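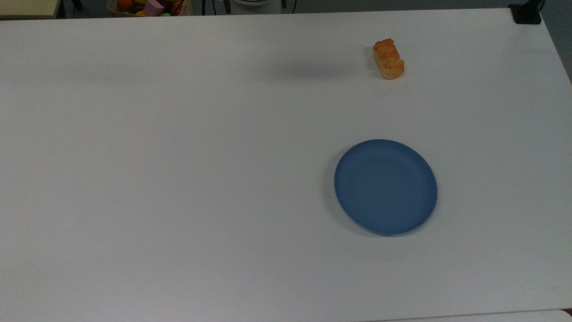 mielpops
Posté le 8/15/22
Chez Salminen, on automatise la mise à l'assiette depuis janvier et je suis fan ! Avant, on passait nos matinées à poser des viennoiseries, jusqu'à 900 les grosses journées. Maintenant on prépare les exercices du bras : une assiette bleue vide, un petit pain doré posé plus loin sur la table blanche, et à lui de se débrouiller. J'ai appris à régler une séquence toute seule, moi qui n'avais jamais touché à ça – un bonheur.

Raltesus_62
Content pour toi, mais chez Skolldale on nous a dit pareil. Résultat : 135 pièces à l'heure et deux collègues mutés à l'emballage sans qu'on leur demande.

mielpops
Aïe. Chez nous personne n'a bougé, on tourne sur le poste de réglage, une semaine chacun. Et mes poignets me remercient !

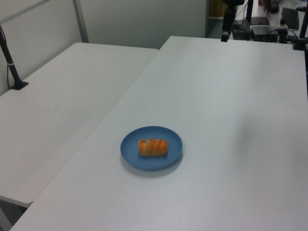
Le plus dur reste l'orientation, d'ailleurs. On veut la pièce à plat, bien dans l'assiette, pas à cheval sur le rebord.

ciltholm
Pareil ici, on a refait presque 200 essais pour ça. Par contre pas d'accord avec Raltesus_62, l'emballage c'était déjà prévu chez vous avant le bras, non ?

Raltesus_62
Prévu, oui. Discuté, non.

mielpops
Là je te rejoins. Vous avez la prime de formation, au moins ?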